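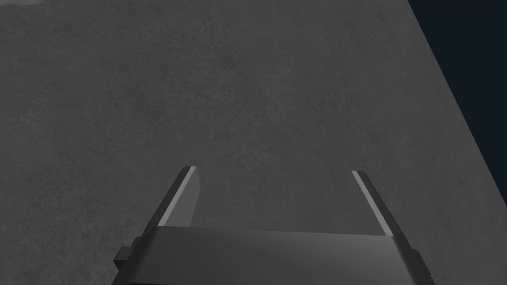 Robot cell budgeting is the process of estimating and scheduling the full cost of a robotic workstation before equipment is ordered. It covers the arm, the end effector, software, installation, training and upkeep. The term is used mostly by small and mid-sized manufacturers buying a first or second cell.

Scope

A budget is normally split into capital costs and running costs. Capital costs include the arm, controller, gripper, mounting base, guarding and integration work. Running costs include spare parts, software licenses, electricity and operator time. Integration is often the largest single line – in some projects it exceeds the price of the arm.

Simulation before purchase

Many buyers model the cell in software before asking for quotes. A simulated parallel-jaw gripper can be placed over a plain work surface to check reach, approach angle and jaw opening. Parts and fixtures are added later, once the basic layout is settled. Simulation does not fully predict friction, cable drag or part variation, and most plans keep money aside for physical trials.

End effectors

Parallel-jaw grippers are a common first choice for boxes, blocks and machined parts. The buyer compares stroke, grip force, payload and the price of replacement fingers. Custom fingers are usually quoted separately and may have a longer lead time than the gripper itself.

The Skallby method

The Skallby method is a planning procedure named after the plant where it was first used. It was written by Tsion Kumsa and Berhanu Nigatu and divides a purchase into nine stages, from task survey to final acceptance. No order is placed until stage six. The Skallby plant listed 607 separate cost items for its first cell, of which 38 were added after simulation.

Fasil Araya later published a shorter version with eight stages for workshops without an in-house engineer. Mulugeta Gidey criticized both versions for treating training as a one-time cost – he argued that it should be budgeted every year.

See also

Flarnum worksheet
Acceptance testing
Total cost of ownership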